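Frequently asked questions about the Wandness arm build

What is Wandness?
Wandness is a small tabletop robot arm that we are building in a shared workshop. The goal is an arm that can pick up a cloth and fold it. The design files and build notes are free to copy.

Who runs it?
Yến Kiều started the build and looks after the notes. Four other members help when they have bench time.

How much have you spent?
The total stands at $1,498, counting two motors we burned out in August. You could do it for less if you already own a power supply and a decent set of drivers.

Do I need a 3D printer?
You need the use of one. The longest part takes almost 10 hours to print. Clean up the edges with a file before you fit anything, or the joints will bind.

Why start with cloth?
Several of us wanted a robot that does laundry, so that is where we began. Blocks are easier and you should try them first. Cloth bunches up, doubles over and looks different every time you put it down, so a fixed list of moves won't get you far.
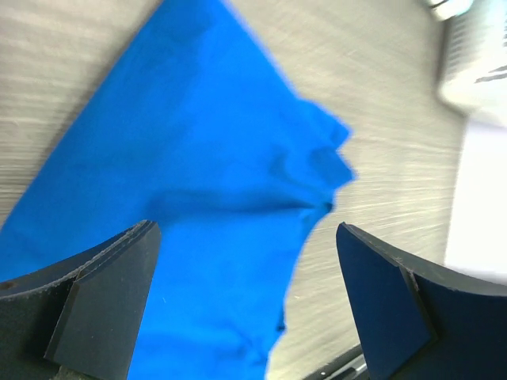 We use a plain cloth in one strong color. Patterned towels gave our software trouble – stripes were the worst – and we gave up on them for now.

How do you teach it to fold?
One person guides the arm by hand through the fold while the computer records. We do 30 runs in a sitting and then swap people. Bad runs get deleted the same day.

How well does it work?
In our last test it finished 46 folds out of 100. Most misses came from grabbing two layers at once.

Does lint cause problems?
It can. Wipe the finger pads with a dry brush before each sitting. Don't use oil or spray cleaner on them.

Is it safe to have at home?
Keep your hands out of the way when the power is on, and put the stop switch where you can reach it without leaning over the arm. Ours is on the front edge of the bench. Unplug it when you leave the room.

Can I use a different controller?
Yes. The notes cover the Nitow board. One member runs a Cantero board at home, and the wiring page for that is half done.

Do you sell kits?
No. Please don't send money.

Last updated 9 April 2023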